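Packing cell notebook, Voltcombe site
November, morning shift
Entry by Ebere Oyelaran

Purpose of this entry: to record how the two-arm cell is affecting staff duties on the cooler and case line, and to list the points that remain open before the Drarkora order is started. The order is for 3000 units.

Work at the cell this morning covered the handling of small lidded boxes and cases, with packets laid out on the work surface. The sequence is the one agreed with the line staff last month.

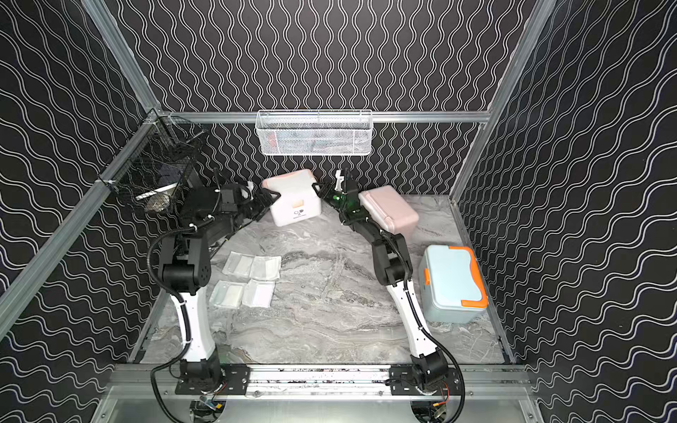

Under the former arrangement, each packer filled, closed and checked a box before passing it on. Staff on this line are now assigned to one of two duties: supply and inspection, or cell attendance. The attendant is responsible for placing items, clearing faults and signing the fault sheet. Packers have asked that the two duties alternate within a shift. I support the request and have sent it to Okonkwo for a decision. A rotation of 3 hours was proposed.

Training remains uneven. Of the 12 packers on the line, 5 have completed the attendant course. Until more have done so, the same people are called to the cell repeatedly and their inspection work is left to others. Two of them raised this at handover. The pay grade for attendants has also not been settled and should not be left until the order is under way.

Cases with a carrying handle require separate instructions. The present sheet was written for plain boxes and does not state which side should face the arms when a case is set down. Attendants have been deciding this for themselves, and the practice differs between shifts.

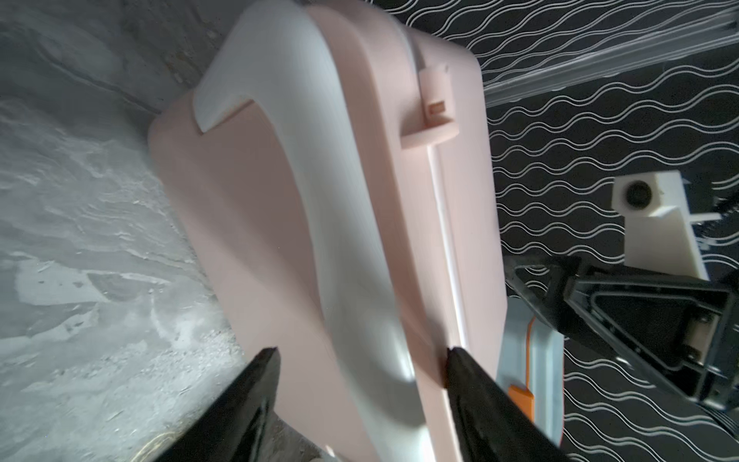 A revised sheet is to be drafted with the packers, who know the cases better than the office does. The Trorkix fault log should use the same terms as the sheet. At present "latch" and "clip" are both in use for one part, and the evening entries are difficult to compare with ours.

Open:
Rotation decision (Okonkwo)
Attendant grade
Course places for the remaining packers
Stool height at the inspection bench, carried over from the last entry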